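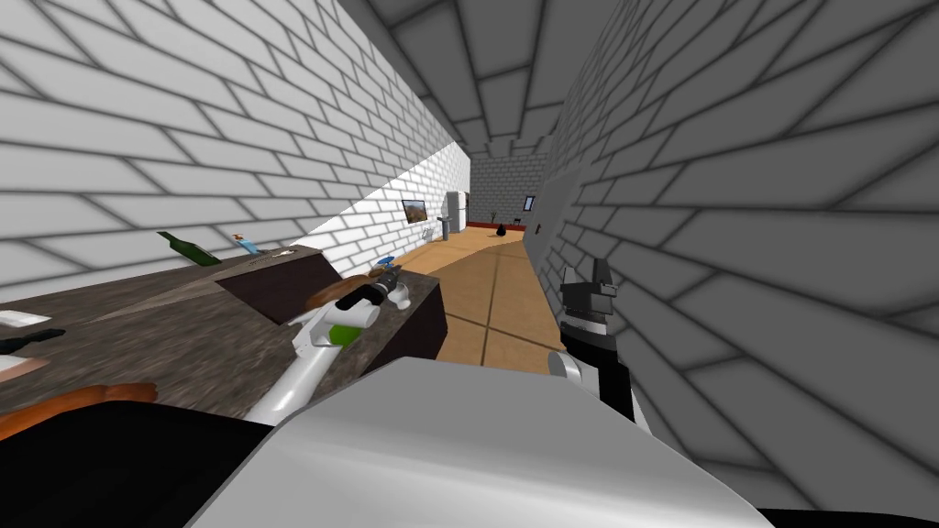 Nuvico and Mangubat Pictures Sign Co-Production Agreement

Three feature films to shoot between Letcombe and Manila

LETCOMBE — Nuvico, the independent film and television producer, has signed a co-production agreement with Mangubat Pictures of Manila covering three feature films. The first, a family drama with the working title Jilum, starts shooting in August.

Under the agreement the two companies will share development costs, crew and distribution rights. Nuvico will handle sales in North America and Europe. Mangubat will handle the Philippines and the rest of Southeast Asia. Post-production on all three films will be done at Nuvico's building in Letcombe, where the company has 19 edit rooms and a mixing stage.

Jilum was written by Lovely Tan and will be directed by Ramil Tagle. It follows two sisters who inherit a ferry business and disagree over whether to sell it. The script is in English and Tagalog. Principal photography will take 13 weeks, most of it on location in the Philippines, with interiors shot in Letcombe at the end of the schedule.

"We had been talking with Mangubat for a long time about smaller things, a location here, a sound crew there," said Hannelore Sperling, chief executive of Nuvico. "Ramil's film was too big for either of us to pay for alone. Once we had worked out how to split the budget on that one, it made sense to use the same terms for two more."

Leonora Dagdag, head of production at Mangubat Pictures, said the agreement gives Filipino crew members credited department head positions on all three films.

"On a lot of foreign shoots our people are hired as local support and go home when the trucks leave," Dagdag said. "On Jilum the camera, costume and art departments are run from Manila, and those teams will travel to Letcombe for the interiors."

Casting for the younger sister was held as an open call. Mangubat received 2,121 video auditions, of which 1,256 came from performers with no previous screen credit. The role has been filled and the full cast will be announced before shooting begins.

The second film under the agreement is a thriller now in its third draft. The third has not been chosen — both companies are reading scripts, and either may propose a project. Each has the right to turn down the other's choice once.

Financing for Jilum is in place. Nuvico and Mangubat are each contributing half of the budget, which the companies are not disclosing. No streaming service is attached, and the producers plan a theatrical release in both territories before any online window.

Hannelore Grube will oversee the agreement for Nuvico as executive producer. Dagdag will do the same for Mangubat.

Interview requests for Ramil Tagle and Lovely Tan should be sent to the Nuvico press office before the start of photography. There will be no set visits during the location shoot. A press day is planned for the Letcombe portion of the schedule, and accredited media will receive details by email.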